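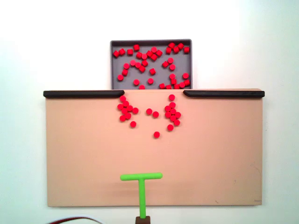
Thursday, late, workshop bench

Finally got a proper evening on the sweeper, so I'm writing it all down before I forget which screw I loosened and why. Kettle is on, everyone else has gone home except Emese, who is re-gluing a chair at the far end and pretending not to listen to me talk to the arm.

The job is still the same one we started in September: push the red pucks up the tan board, between the two black rails and into the gray tray against the wall, with the green T and nothing else. No gripping, no suction, no picking up. Harriet keeps asking why I don't just put a cup on the end and lift the things, and I keep telling her that pushing is the fun part! (She is probably right that a cup would be quicker.)

What I changed tonight:

Took the crossbar off and put it back square. It had been leaning a hair to the left ever since the move to the new bench, and I'd been fixing that in software like a fool, with an offset that was only true at one spot on the board. Offset is now zero. If you see a number other than zero in the config, please ask me before you believe it.

Slowed the last part of the stroke. At full speed the pucks bounce off the angled tips of the rails and fan back out to either side, so you get a lump on the left and a lump on the right and hardly anything where the gap is. 400 steps of ramp-down seems to be the sweet spot. I tried a shorter one and they scattered, and a longer one just made me impatient.

Changed the order of the strokes too. I had been going straight up the middle first, which feels natural and is wrong, or at least it's wrong with this T. The ones by the rail tips want to be nudged down and in before anything goes up, and the T is a bit clumsy at that with its rounded ends. Kiyoshi suggested coming in from outside with the end of the crossbar and dragging sideways along the rail, and I ran it that way 7 times. Four were lovely. The other three left a puck parked right against the tip, where the bar slides past it as if it weren't there.

I would dearly like to know why it's nearly always the tips. My guess is the taper: a puck that touches it off center gets rolled outward instead of in. Krisztina thinks the board has a very slight belly in it and they're drifting downhill. She may have a point. I laid the long ruler on it and saw a sliver of light, but then my ruler has been dropped more often than the board has. Will borrow her good one.

Also the tray is getting crowded toward its open edge. When a few sit right in the mouth, the next ones have nowhere to go and the whole push stalls, and then the T shoves harder and it all squirts sideways. I could add one slow, deep stroke at the end of each round to pack them up toward the back. Ulla's idea was to tip the tray, but it's fixed to the wall nicely now and I don't want to touch it.

Cable at the lower left still wants a clip. I've said so in the last 3 entries. There are clips in the Zostska drawer, under the sandpaper.

For next time: ruler, clip, deep stroke, and try the drag again with the T a touch lower. Emese says the chair is done and she wants to lock up, so the rest of the tea is going down the sink.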